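7/24/19

Bottles on the green mat today, and I'm really pleased we switched to the orange ones! They show up beautifully against the green, even lying on their sides, and the glossy plastic gives us plenty of highlights to argue over later. The yellow bag was out as well. It creases in a new way every time it's put down, so I've stopped trying to lay it the same twice.

Notes on the bottles before I forget:

- label is blue, white and red, text in Chinese (must get someone to translate the small print for the Dolero sheet)
- shoulder is smooth and rounded, lovely shape to get hold of
- I like the ribbed band round the cap, would be good to have more tops like that in the Harms box

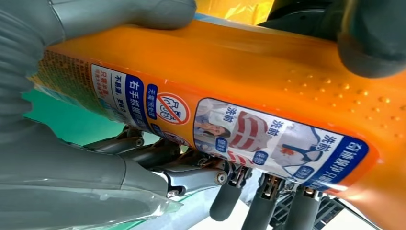
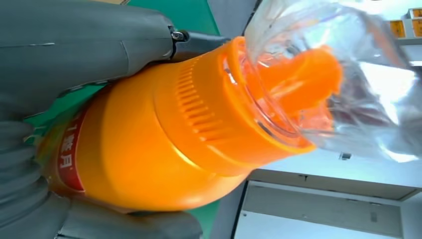
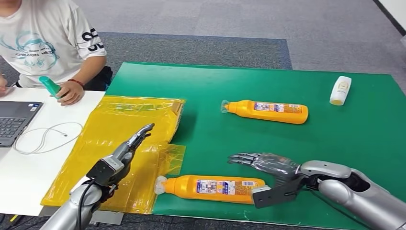 *Orange on the bench, 7/24. Last one has the mat and the yellow bag.*

The small white bottle with the beige-yellow label is staying in the set. It sits so differently from the big ones and I want to see more of it.

Still to do: weigh everything (the Gastier scale reads in steps of 7 g, hopeless, use the other one), add the new items to the list, which stands at 132 with a target of 200 by February. Shelf 16 is free if anyone wants to spread out. I'd also love a second bag in another colour, blue maybe, or something with handles.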